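Mamadthorpe workshop, cell 4
September 10, 2024

Monthly care of the two-arm cell. The last full one was in May, before the rail came back from Mustville, so I wrote more than usual.

Base plates first. All bolts checked with the torque key, left plate then right plate. One bolt on the left plate took a small turn, the others did not move. I marked it with paint pen. Then both arms to the home position and the zero offsets read out. Left shoulder had drifted, I entered the new value and saved it under Kernholm settings, version 13.

After this the two-arm hold with the cloth pad, low over the floor, both grippers closed.

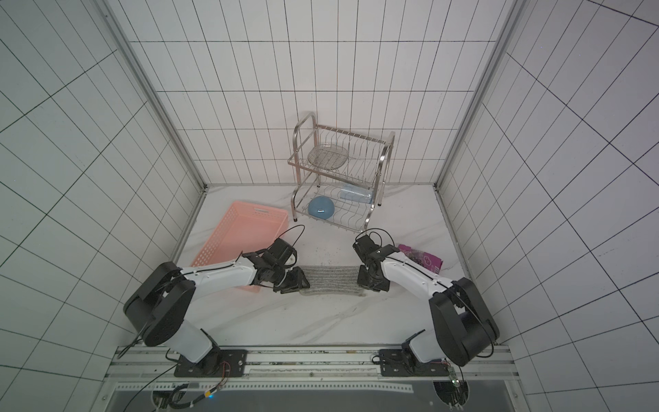 Two-arm hold with the grey pad, after new zero of left shoulder.

The cable loops over the wrists should stay free in this position. I put new ties on the left forearm and left the loop a little longer than the Poirier sheet asks. With the short loop the plug was pulled when the wrist turned fully. Please do not shorten it again.

Next was reach of the left arm to the lower shelf of the dish rack, at slow speed. 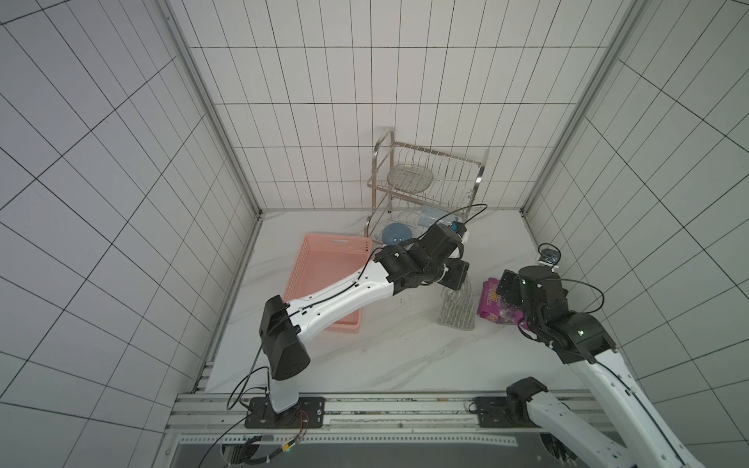
For this reach I keep the slow speed limit until the wrist brake is tested. The spare brake is ordered, delivery 7 working days. The red wires at the left base are also on my list, the sleeve there is too short and I would like a better one.

Last, single gripper on the edge of the pad. Finger force stays at step 4. The work surface has specks and smudges and must be wiped before the next calibration. 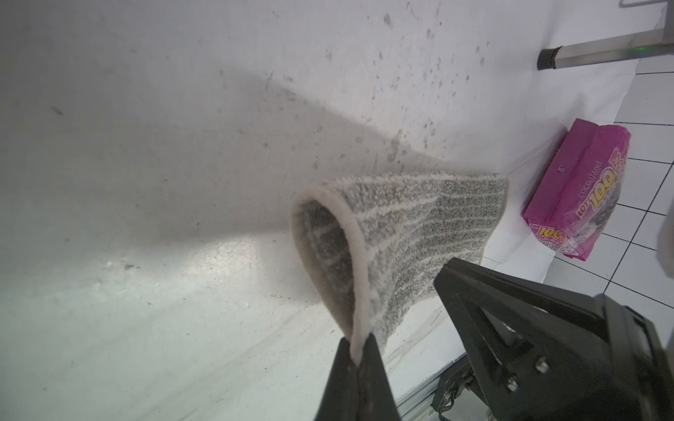
Still to do
Test wrist brake, left arm
Longer sleeve for red wires
Wipe surface, then camera calibration
Copy version 13 to the backup disk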